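**PRESS RELEASE**

2024-07-12

# Pikthorpe toy library to reopen in larger premises with longer lending periods

Pikthorpe Toy Library will reopen next month in the former Stenoson shoe shop on the High Street. The new premises give the library twice the floor space it had at the church hall and, for the first time, a shop window and step-free access from the pavement.

The library closed its old site in April, when the lease on the hall annexe ended. Members kept the toys they had out on loan over the closure and no late fees have been charged. Anything still at home can be brought back once the doors open.

The lending period goes up from 2 weeks to 3. Each family may borrow up to three toys at a time, or two if one of them is a large item such as a ride-on or a play kitchen. Membership stays at the same price for existing members until their renewal date. New members can sign up at the desk with proof of address.

More than a third of all loans last year came from the pretend play shelves, which cover shops, kitchens, doctors' sets and dressing up. That section will have its own bay near the window. Soft play food is lent in sets, and all fabric toys are washed between loans.

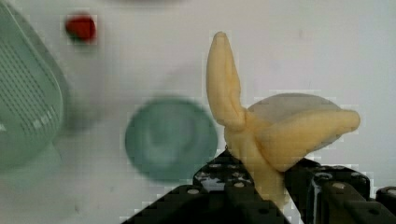 Three weeks makes a real difference for families like ours, said Ginette Thibodeau, adding that her two children had usually only just settled into a game when it was time to take it back. She said she would also like to see more toys suited to children over six, and hoped the extra space would be used for that.

The library has set aside shelving for older children's board games and construction sets. A request book will be kept at the desk, and members can also send suggestions by email.

Work on the shop began in May. The floor has been replaced, the rear stockroom has been turned into a wash and repair room, and an accessible toilet with baby-changing facilities has been put in. The shelving was supplied at cost by Nwosu, the joinery firm on Mill Lane. A grant from the Vakine Fund paid for the building work and for 200 new toys, which have been catalogued and will be on the shelves from opening day.

"We had families queuing on the stairs at the hall, and anyone with a pushchair had to leave it outside," said Ghislain Lavoie, manager of the library. "People will be able to come straight in off the street, and children can try a toy on a table before they take it home."

Play tables will be out during all opening hours, and visitors do not need to be members to use them. Children must be accompanied by an adult. There is no café, but a water fountain is available and families may bring their own snacks to eat in the seating area at the back.
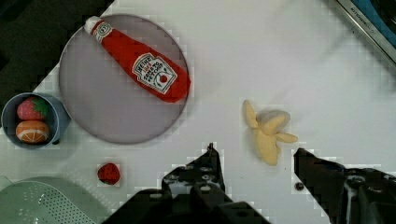 *Soft play food, with a plush ketchup bottle on a plate.*

The library is also taking donations again. Toys should be complete, clean and in working order. It cannot accept car seats, cot mattresses, or soft toys without a safety label. Donors with large items are asked to ring first, as storage is limited until the repair room is fully fitted out.

Childminders and nursery groups can apply for a group card, which allows ten toys at a time. There are 70 group cards for the first year, and applications are open now. Forms are available by email or from Pikthorpe Library.

**ENDS**

**Notes to editors**

- Pikthorpe Toy Library is a registered charity and is open to families living anywhere in the district.
- Ghislain Lavoie is available for interview. Visits to the new premises before opening can be arranged through the press contact at the toy library.
- Opening hours and the full toy catalogue will be published on the library's website before the reopening.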